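Rikari Household Ledger, version 18
Reviewed 2018-04-12

My bank, Sekimcombe Mutual, wrote to me in July to say it was "simplifying" my savings account. The interest rate went down, the monthly fee went up, and the letter came with a drawing of a happy couple on a sofa. I am told this is what recovery looks like. The same bank had its hand out when its property loans went bad, and I don't remember anyone drawing us on a sofa then.

So I bought a budgeting program. If I'm going to be picked clean, I'd like it itemized.

Rikari costs $16 a year, comes on a download, and does one thing I haven't seen the others do well: it puts every bank charge in its own column, in red, with a running total. You feed it your statements, it chews on them for a minute, and then it tells you what you paid for the privilege of lending your bank your money. Mine went back to the day I opened the account. The total was $2,183. I got up and made a sandwich.

Setup is fine if your bank plays along. Dirkasetti Savings, where I keep the emergency money, exports a clean file and Rikari read it first time. Sekimcombe exports something that opens as one very long line, and I had to fix the dates by hand over two evenings. I don't blame the software for that. A bank that could lose whole apartment blocks in its own books was never going to be strong on commas.

The categories are sensible, though it insisted for a week that my electric bill was "Leisure." You can correct it and it remembers. The charts are ugly - brown and orange, like a diner menu - but you can read them, and you can print them, and a printed one is a wonderful thing to take into a branch. The young man at the counter looked at mine for a long time and then offered me a credit card with a $400 limit.

What I don't like: the help pages were plainly written for an older version, there's no way to split one payment between two people, and the reminder bell can't be turned off, only made quieter. The forecast page is also far too cheerful. It assumes your rate will stay where it is and your fees will too, so whoever wrote it must bank somewhere nicer than I do.

I also tried Sung, which is free and looks much smarter. It wants your banking password on the first screen and shows you loan offers on the second. I closed it there.

Four stars for Rikari. I'd have given it five, but the fifth went on an account maintenance charge.
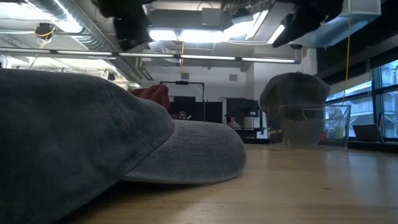 If you do buy it, turn on the automatic backup before you load anything. It's under Tools, then Other, and it comes switched off.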